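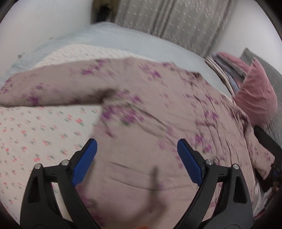
Pink quilted floral print on the bed

Lernska police say car break-ins are down. Anyone buying it?

stergiou_st_walker
Posted Tuesday
The department put out a release saying there were 108 vehicle break-ins in August, compared with 121 in July. They credit the new patrols near the Wirano lot. I'm not convinced. My neighbor had his window smashed and never reported it, and I doubt he's the only one.

mudflap9
Unreported ones happen every month though. Why would August be different?

stergiou_st_walker
They moved reports online in August. The form kicked me out twice before it took mine. 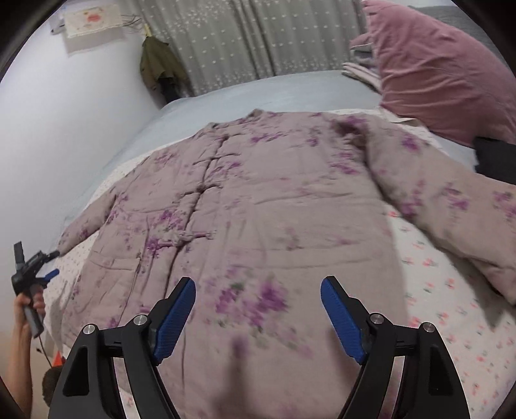 tallgrass
Do you still get a case number if you file online?

deskdrawer
It comes by email after an officer reviews the report, and the page says that can take up to 9 days. Print the confirmation screen in the meantime.

mudflap9
My insurance took the confirmation page without a fuss. The form worked fine for me – maybe try a different browser.

oldjeltikroad
Jeltik got the same kind of release last year and the numbers went right back up. One month tells you very little. I'd want to see the patrol logs before anybody takes credit.

mudflap9
So when it goes up it's their fault, and when it goes down it's a trick?

oldjeltikroad
I said one month. Ask me again after winter.

stergiou_st_walker
I put in a records request for the logs. Will post whatever they send back.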